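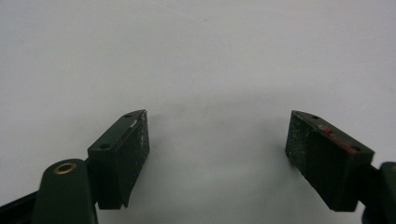

Filed under: Workplace Automation > Hand Grippers > Closed tickets

Ticket 221
Site: Skenditz packing room
Opened: August 5, 2019
Reported by: second shift

Problem as reported: Bar soap slips when the gripper closes on it at a shallow angle. Happens mostly with bars picked out of a dish. Operators have started squeezing harder to make up for it and two of them report sore wrists by the end of the shift.

Entry 1. Checked the screws on both fingertip blocks. All tight. Pads are still gritty. Wiped them with a dry cloth and handed the tool back. Shift says no change.

Entry 2. Watched the station for an hour. Before Briren came in, this job was done in gloves and people set their own pace. Now the pace comes from the display, and the open position gets rushed. When one finger comes in close to the dish and the other is still far out, the bar gets pushed before it gets held.

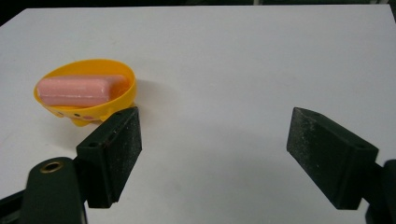
Asked operators to center the tool over the bar first and close slowly. Slips dropped to 3 for the rest of the shift. The display kept flagging them as late, so the slower close will not last unless the timing changes.

Entry 3. Wrote to Celonham about the timing. They can add 2 seconds per pick at our end. Line lead agreed to try it. Also asked for wrist breaks to be put back on the rota, as they were in February. No answer on that yet.

Entry 4. New timing loaded. Operators say it is easier on the hands. One asked if the Grønli site has the same setting. It does not, passed that on to them.

Status: closed for slipping. Wrist breaks moved to a separate ticket, still open.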